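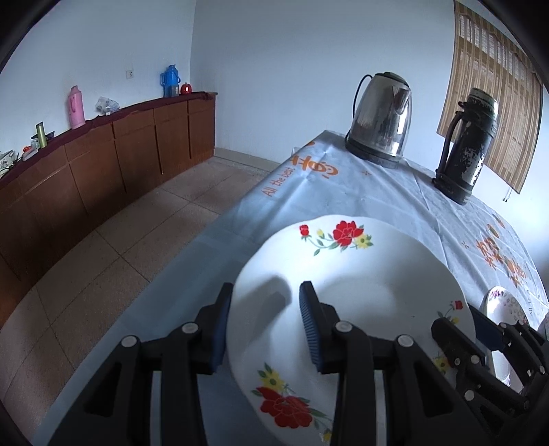
Which kind of bike light mount slips the least on a rough road? In our tests it was the hinged clamp with a rubber liner, which stayed within 2 degrees of its starting angle on every run.

The rest of this report explains how we got there. The project was done by Kinga Mészáros, Arash Tabrizi and Bianka Veres for the product testing course, with Viktória Szalai as our supervisor.

14 shares | 3 comments

Bianka commutes on the old canal road in Grotidton, where the surface is broken brick for most of the way. Her front light used to point at the ground by the time she got to class. We wanted to know if this was a problem with her mount or with mounts in general.

We compared three types. The first was a stretch strap made by Gromton, the second was a hinged clamp from Stasico, and the third was a screw band from Veloso. We bought all of them at normal shop prices. The same light was used on each mount, with the same battery inside, and it weighed 116 grams.
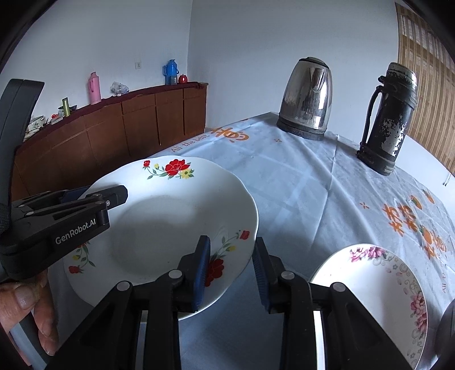
Each mount was fitted to the same straight handlebar and set level with a small digital angle gauge. Arash then rode the test section at a steady speed and we read the gauge again at the end. We did 19 runs in total. The first one was a practice run and is left out of the results, so each mount got six.

The strap did worst. It turned forward on every run, and more when the bar was wet. Wiping the bar with alcohol first helped a little. The screw band held well at the start of each run but loosened over time - we think the thread is too short, but we did not have a way to check this. The hinged clamp barely moved. It was also the slowest to put on, and Kinga needed a coin to close it fully.

There are some weak points in our method. We only had one handlebar, and a thicker or tapered bar could change the order. Only one person rode, so rider weight was never varied. The speed was kept steady by looking at a bike computer, and it drifted on the last stretch where the road climbs. All of the runs were done in July, so we can't say how the rubber parts behave in cold weather.

For a daily ride on brick or gravel we would pick the hinged clamp. The strap is fine on smooth streets and is easier to take off when the bike is parked. If the project is continued next term, the next group should test a heavier light and add a carbon bar.

3 comments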